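Session 8: fingers, pads and the first grabs

Right, by now you should all have a Vuvis hand gripper bolted together (if yours still rattles, catch me at the Moncrieff bench before we start). Today is all about opening width and approach. I set my fingers wide, come in low and line the object up between the pads before I even think about squeezing. Soap dishes are brilliant for this! Sloping sides, a fat rounded rim, and they don't mind being dropped.
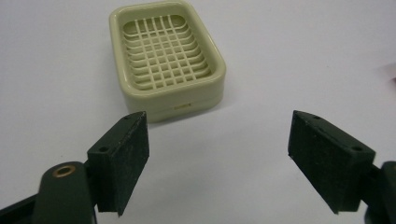 How tight should the pivot screws be?
Tight enough that the fingers don't wobble sideways, but loose enough that they swing open under their own spring. I nip mine up, then back off a touch.

Log every grab on the Plida sheet, misses too. My home build got to 214 last October before a pad came unstuck, and I'd have lost track completely without it. Spare pads are in the Lunau drawer – sign them out with me, please.

Lachlan Tosh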